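Fil de la Maison funéraire Chaudhry

1/8
À la suite de nombreuses demandes reçues en ce mois de janvier, la Maison funéraire Chaudhry, à Biltthorpe, rappelle les règles applicables à la publication des avis de décès et des remerciements.

2/8
Tout avis est rédigé avec la famille, au cours d'un entretien ou par téléphone. Le texte n'est transmis aux journaux qu'après accord écrit de la personne qui pourvoit aux funérailles. Une relecture à deux est vivement conseillée, surtout pour l'orthographe des noms de jeune fille.

3/8
L'avis en ligne peut compter jusqu'à 3000 signes, espaces comprises. La version imprimée est limitée à 34 lignes. Au-delà, le supplément est facturé par le journal et figure sur une ligne distincte du devis.

4/8
Les familles souhaitant indiquer une œuvre à laquelle adresser des dons — en remplacement des fleurs ou en complément — sont priées d'en fournir l'intitulé exact. Nos conseillers ne procèdent à aucune collecte.

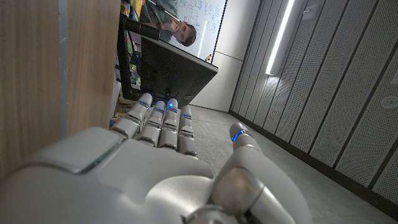

5/8
Les heures de visite au salon ne sont publiées qu'une fois confirmées. En cas de modification après parution, un rectificatif est mis en ligne sans frais. L'édition imprimée ne peut être corrigée que si la demande nous parvient avant midi, la veille de la parution.

6/8
Le registre de condoléances reste ouvert 51 jours. Les messages sont lus avant d'être affichés. À la clôture, un exemplaire relié est remis à la famille ; des exemplaires supplémentaires peuvent être commandés auprès de l'accueil.

7/8
Les avis antérieurs à l'ouverture du registre en ligne demeurent consultables sur place, sur rendez-vous. Les demandes de copie à des fins généalogiques sont à formuler par écrit, en précisant le nom du défunt et, si possible, l'année du décès.

8/8
Pour toute question relative à un avis en préparation, Mme Shanti Yadav, responsable de l'accueil des familles, se tient à votre disposition par téléphone ou au salon. Les présentes règles s'appliquent aux avis déposés à compter du 2024-01-18.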